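Tidard adds contact-aware replanning to Storen 2.4 for PC teardown

January 20, 2026

Tidard has released version 2.4 of Storen, its motion planning and control package for robotic disassembly. The main change is a replanner that takes force and wrist camera data as input while the arm is already touching the part. Earlier versions planned the whole extraction before first contact and stopped on any force above a fixed limit.

The release targets storage drive removal from desktop computers, a job that recyclers and IT departments still do mostly by hand. Drives sit deep in the case, close to the power supply, and are held by plastic cages and latches that differ from one model to the next. Storen now keeps a separate collision margin for each surface in the case. Plastic parts near the target can be given a margin of zero, so the planner is allowed to graze them. Sheet metal and circuit boards keep the full margin.
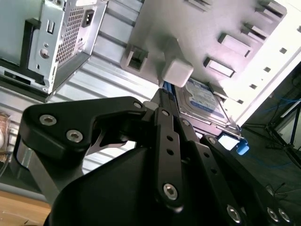 Wrist camera view of the gripper tips reaching toward a 3.5-inch drive inside a desktop case.

Perception runs on the wrist camera alone. The pose estimator looks for the edges of the drive and its carrier and ignores label text, which is often unreadable at the angles involved. The gripper plates block a large share of the view during the approach, so a mask computed from the joint angles removes them before edges are extracted. If the pose estimate drifts by more than 2 mm between updates, the arm holds position and the estimator restarts from the last accepted frame.

"Most of our failed runs came from the planner trusting a pose that was already stale," said Evelien Lambrechts, who leads the planning group at Tidard. "We spent more time on when to throw an estimate away than on the estimator itself."

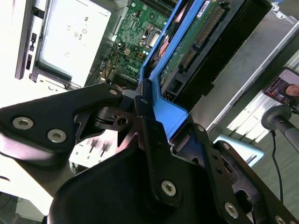
Ju-won Myung

Once the fingers close on a drive caddy, control passes from the planner to a compliant mode. The controller pulls along the estimated slide axis and lets the other axes follow. If side force builds up, it backs off, corrects the axis and tries again, up to two times before asking for an operator. The caddy and drive are treated as one rigid body from the moment of grasp, and the collision model is updated so that exposed parts such as the circuit board and SATA connectors get their own margin on the way out.

Tidard tested the release on 164 desktop cases supplied by Hwang, a refurbisher that has used Storen since September. The company has not published success rates and says a test report will follow. Cases with screwed-in drives were left out of the set. Unscrewing is handled by a separate module that has not changed in this version.

Storen 2.4 also adds a log viewer that lines up camera frames, force readings and planner decisions on one timeline. Logs can be exported to the Zornavent format and replayed without a robot attached. Recordings made with 2.3 will open in the viewer, but the force track is missing until they are converted with the command line tool included in the package.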